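Notebook, keyboard bench, September
Afternoon, started writing at 2:40, cleaned up a bit after dinner

OK, so we found the dropout! I think we found it. Writing it all down while I still remember which order we did things in.

Background for Beca, who was out most of the week: the typing task is the one where you wear the pair of hand-held grippers and work the keyboard with them, and the recordings go to Vindness for training. Since the start of the month we've been getting takes where the right gripper's jaw angle freezes. The value just sits there, flat as a ruler, while the hand keeps moving. Then it jumps back to life somewhere else. The left one has never done it. The logger doesn't complain either, it repeats the last good number and carries on, so these takes look perfectly healthy until you plot them. That's the bit I really don't like. If the arm at Prurnham replays one of those jumps with something solid between its fingers, that's a bent finger or worse.

First guess was the logger. Lleucu rewrote the read loop last month and was very gracious about being the first suspect. We ran the old version against the new one on the same afternoon, same person typing, and both froze. So the loop is cleared, and I owe Lleucu a coffee.

Second guess was the hub. Swapped left and right ports at the Gwynne box. If the hub was bad the fault should have moved over to the left gripper. Stayed on the right. Good, a clean answer, I love those.

Third guess was the gripper itself. We put the spare in the right hand (the one with the scratched shell) and kept everything else. Froze again after a few minutes. At this point I was getting pretty excited, because there's not much left between a good gripper and a good port! 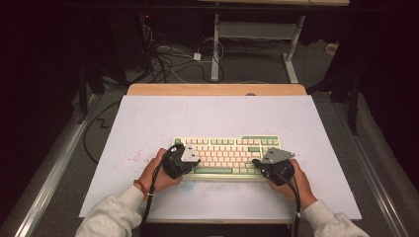

Both grippers on the keyboard, right one over by the arrow keys. Cables come back along the wrists.

So, the cable. What gave it away was where in the task the freezes fall. I went through the bad takes and marked which key was being pressed when the line went flat, and they bunch up at the arrow keys and enter. Hardly anything in the middle of the board. When you reach for the far right your wrist turns out, and the cable has to follow it, and with a sleeve there it can catch a little on the cuff. Lleucu held her hand still and I wiggled the cable right where it leaves the housing, and the plot went flat. Let go, came back. Did it again. Flat. We both yelled.

Opened the plug end up and the strain relief had crept out of its slot by a hair. The outer jacket is fine, you would never spot it from outside. Inside, one conductor was broken and only touching when the cable was straight. The left cable is from the same batch but it looks good, and I flexed it 100 times with no flat spots at all.

New cable on the right now. Ran 70 short takes with lots of arrow keys and enter, on purpose, and not one freeze. I also tried being rude to it, wrist turned out as far as it goes, and it held.

Now the less fun part. We have 3000 takes in the September folder and any of the right-hand ones could have a frozen stretch in them. I wrote a little check that flags a take if the jaw angle repeats exactly for longer than 5 frames while the wrist is moving. It catches every bad one I had found by eye, plus a few I'd missed, so I trust it more than I trust me. It will also flag somebody holding the jaw perfectly still, but in practice the sensor noise makes the last digit dance, so true repeats stand out nicely.

Nothing from the September folder goes to the arm until the check has been through it. I've told Vindness and put a note at the top of the folder. Please don't pull from it in the meantime, even for a quick test.

Changes as of today:

Logger now writes an empty value when a read fails. No more repeating the last number. Lleucu did this in ten minutes and it's so much better.

Big beep if either gripper goes silent. It's an ugly beep. Leave it on.

Wiggle test on both cables before the first take of a session, at the housing end and the plug end.

Cable gets taped to the sleeve with some slack before the wrist, so the plug doesn't take the pull.

Still open: the Vutine cables have a right-angle plug that might sit better, Beca, could you see if we have any in the drawer? I'd also like to know whether the strain relief crept because of the wrist turning or because we've been unplugging by the cord. I have my suspicions (me, I do it).

Check script is running overnight. Will paste the flagged list in tomorrow.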